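Leveling a wide table on carpet: feet keep settling

Khadija Nasr
4 April 2018

I have a Tredholm table with threaded feet, one at each corner, on carpet over a concrete slab. I leveled it when it was assembled in August and it has drifted twice. The low corner is always the right rear. A 24-inch level laid along the long side shows the bubble touching the line. Laid across the short side it goes past the line. 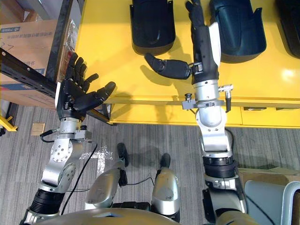
The carpet is the part I am least sure how to handle. It was here before the table and the building owner does not want it cut. I use the top for paper layout and for tracing, so a pencil rolling off is a nuisance but a slow twist in the top is worse. The top is wide and yellow, the carpet runs right under the near side, and a dark pencil line on that yellow is easy to follow when I check one corner against another with a string. The string says there is a twist. The level says there is a slope. I assume both are true.

What I have done so far:

Turned the right rear foot out two full turns. It was good for a few weeks.
Put a furniture cup under the same foot. The cup tilted.
Checked the slab at the doorway, where the carpet ends. It is flat there as far as I can tell.

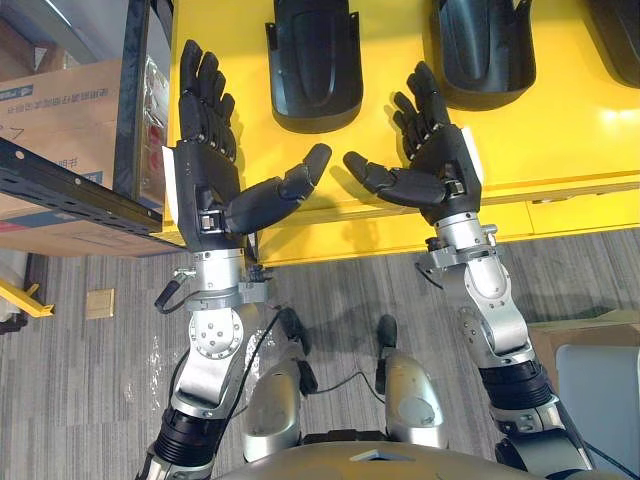
The maker's sheet says the feet have 12 mm of travel and gives no load figure for soft floors. I have used up more than half of that at the right rear and almost none at the other three. I would like to know whether to go on adjusting or put something rigid under all four feet, and if so how large. I can't fasten anything to the floor.

Fraser Rennie

Stop adjusting the one foot. Carpet and pad creep under a constant load, and they creep faster where the load is highest. When you turn out the low foot you shift weight onto that foot and the one diagonally opposite. The low corner comes up, carries more, and sinks again. The other diagonal is left light, and that is the twist your string is showing.

Order of work:

1. Clear the top. Turn all four feet fully in, then out 3 mm each.
2. Put a rigid plate under each foot, 6 inches square or larger. Half-inch plywood is fine. A furniture cup is too small and will tip if the foot is off center.
3. Load the table as you normally would and leave it for a week.
4. Level the long side first, then the short side. Turn the feet in pairs, never one alone.
5. Check the diagonals with string last. Two strings, corner to corner, raised on equal blocks. They should just touch where they cross. Swap which string is on top and check again.

If the strings are right and the level is right, go around and try each foot by hand. All four should resist turning by a similar amount. A foot that spins freely is carrying nothing.

Expect one more small correction after a month.

Chi-keung Hsiao

put a folded business card under it, worked for mine

Gifty Addo

I agree with Fraser on the plates, with one change. If the pad under the carpet is thick, 6 inches may still be small. I would use one board under each end, running the full depth of the table so that both feet on that end stand on it. The board bridges any tack strip or seam, and the two feet settle together. A slope is easy to take out later. A twist takes an afternoon.

Also check your level before you trust it. Read it, turn it end for end in the same spot, and read it again. My Ruker was out by half a division, and I had been leveling to that error for a year.

Related
Threaded foot stripped in table leg, repair or replace?
Carpet dents after moving a bookcase
How flat is flat enough for a drafting surface
Checking a spirit level without a reference surface
Gistwood shelf sags in the middle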